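Catch-all basket

A catch-all basket is an open container for small things that have no shelf of their own. I grew up calling it the odds basket, and my neighbor Liesbeth De Smet says "the muddle," so don't expect one agreed name. Wire mesh is my favorite kind.

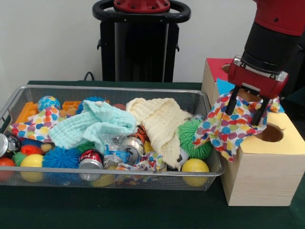
Soft things and hard things usually end up together, and I think that's half the appeal! Cloths fill the gaps, balls roll wherever they like, and you dig.

Contents

Toys make up most of it in homes with kids, with kitchen cloths close behind. Hartmut Weidemann's household guide gives the subject 4 pages, mostly on balls. 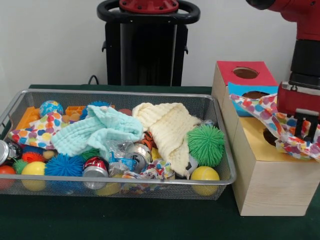
Texture matters more than color when you're rummaging. I can find a thing by feel long before I see it (try it with your eyes on the TV). Waffle-weave cloths, like the mint-green and cream ones heaped among the balls, feel quite different from a spiky ball - your fingers know right away.

Sorting

Some people empty the whole lot every December. I pull out one piece at a time, cloths first, and put crushed cans aside for recycling.

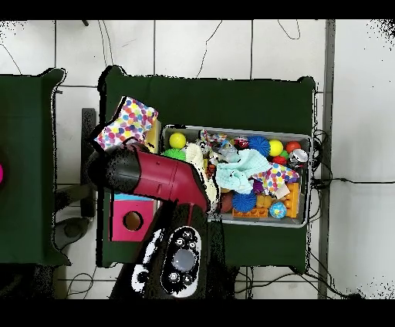
Polka-dot cloth, with a tray of mixed toys and cloths.

See also: Toy box; Junk drawer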